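Caderno da oficina: anéis de borracha, caixas com divisórias e a mesa branca

2022-09-19, por Joaquín Garrido
Tempo de leitura: 5 min

Voltei aos vedantes. Eu sei, eu sei, tinha prometido que em maio isto ficava arrumado, e em maio ficou arrumado metade. A outra metade passou o verão num saco de congelação com a palavra "VÁRIOS" escrita a marcador, e foi esse saco que abri de manhã.

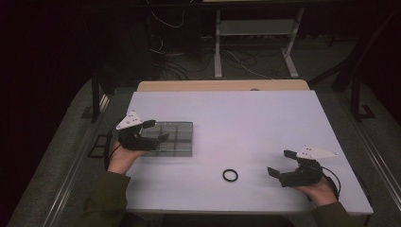
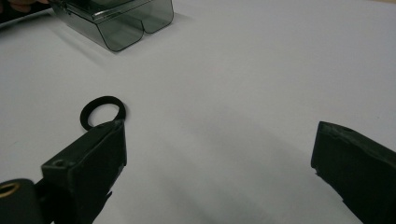 Joaquín Garrido
Responsável pela bancada de peças pequenas, oficina Troncoso

Começo pela mesa, que é a parte de que gosto mais. Borracha preta em cima de branco vê-se logo, e quem passou anos a procurar anéis pretos no tampo escuro da bancada velha sabe a alegria que isto dá! Um anel pousado sozinho no branco mostra tudo: se está torcido, se a borda tem uma mordidela, se ficou lá um fio de rebarba do molde. Na bancada antiga eu só dava por isso com a peça já montada e a pingar. Por favor, não ponham panos em cima desta mesa, nem jornais, nem aquele tapete verde de corte que anda sempre a aparecer por aqui.

As caixas. Continuo com as transparentes de células quadradas, com paredes finas por dentro. Já tive uma discussão comprida com metade da oficina por causa disto (a outra metade estava a almoçar), porque há quem prefira as gavetinhas opacas da Juvivberg, com etiqueta na frente. São bonitas, encaixam umas nas outras, e eu detesto-as. Para ler a etiqueta é preciso confiar em quem a escreveu. Com plástico transparente olho de lado e vejo se a célula está cheia, vazia, ou se alguém despejou lá três medidas diferentes e foi à vida dele.

Defeito das transparentes: riscam. E quando ficam baças já não se vê grande coisa pelas paredes, sobretudo nos cantos. Água morna e sabão neutro, secar com pano macio. Álcool NÃO, que da última vez deixou umas nuvens esbranquiçadas numa tampa e nunca mais saíram.

O saco dos VÁRIOS tinha 135 anéis. Contei duas vezes, à primeira deu-me 134 e o que faltava estava colado por dentro da costura do saco. Ficou assim:

- bons, com medida confirmada: 82
- bons, medida a confirmar: 39
- para deitar fora: 14

Os catorze do lixo são quase todos do mesmo lote da Undport, aquele que veio numa caixa amolgada. Dobra-se o anel entre o polegar e o indicador e aparecem logo umas gretinhas por fora. Dois estavam com bom aspeto até os apertar. Guardei um na minha gaveta para mostrar a quem achar que estou a exagerar, os outros foram.

O método de sempre, que escrevo aqui outra vez para quem chegou há pouco tempo:

Um anel de cada vez na mesa. Olhar primeiro, pegar depois. Passar o dedo à volta, por dentro e por fora. Dobrar com suavidade, largar e ver se volta à forma (um anel bom volta depressa, um cansado fica ali meio oval a pensar na vida). Medir o diâmetro interior com o cone e não com o paquímetro, que o paquímetro aperta a borracha e cada um aperta à sua maneira. E só depois, célula.

A ordem das células é que me deu trabalho. Até agora ia por diâmetro, do pequeno para o grande, da esquerda para a direita. Parece lógico e é uma asneira: as medidas vizinhas ficam lado a lado, são as que mais se confundem à vista, e basta um abanão na caixa para um anel pequeno saltar a parede e ninguém notar. Agora estou a intercalar, um fino ao lado de um largo. Se um salta para a casa do vizinho, salta aos olhos. Desenhei a grelha num cartão e colei-o dentro da porta do armário. Está feio mas lê-se.

Ainda não decidi o que fazer aos 39 por confirmar. São medidas em polegadas, ou pelo menos comportam-se como tal, não batem certo com nada da tabela métrica. O catálogo da Drondari tem uma página de equivalências e vou experimentar por aí, mas a página está fotocopiada tão torta que a última coluna ficou de fora. Se alguém tiver o original, deixe-mo na bancada! Dava-me muito jeito.

Outra coisa, o talco. Encontrei talco em seis ou sete anéis do saco, e muito. Um pozinho fino para não colarem uns aos outros, tudo bem, eu também faço. Mas com aquela camada não se vê a superfície e o cone escorrega. Lavei-os, sequei-os ao ar em cima de papel de cozinha e voltei a medir. Dois mudaram de célula, por isso não foi tempo perdido.

E a luz: à tarde é melhor. De manhã, com o candeeiro de braço muito baixo, qualquer anel ganha uma sombra que parece uma segunda borda, e andei às voltas com um convencido de que tinha rebarba. Subi o candeeiro e a rebarba desapareceu. Fica a nota para mim próprio, que já devia saber.

Uma mania minha que recomendo: pousar o anel e deixá-lo quieto um bocadinho antes de lhe tocar. Se está empenado, levanta um lado. Se passar uma folha de papel por baixo sem o mexer, vai para a pilha das dúvidas. Não é ciência nenhuma, mas já me poupou duas desmontagens de bomba.

Para amanhã: lavar as duas caixas que estão no lava-loiça, cortar etiquetas para as tampas, pedir mais 37 anéis da medida pequena do compressor (estamos a zero, e ela gasta-se como pão) e falar com o fornecedor sobre o lote das gretas. E comprar um marcador que escreva em plástico e não saia com o suor das mãos.

O saco vazio ficou pendurado no prego. Risquei o "VÁRIOS".

Comentários

Marta_torno
Os anéis em polegadas devem ser da bomba antiga do piso de baixo. Experimenta nessa antes de ires ao catálogo, eu acho que ainda lá está um montado.

nelson.p
Continuo a defender as gavetas opacas. A borracha não gosta de luz, Joaquín, e tu sabes isso.

Joaquín Garrido
Nelson, as caixas vivem dentro do armário, com a porta fechada! Luz só apanham quando estou a trabalhar com elas. Marta, vou lá ver, obrigado.

Rui da pintura
O tapete verde é meu. Se o encontrarem, devolvam.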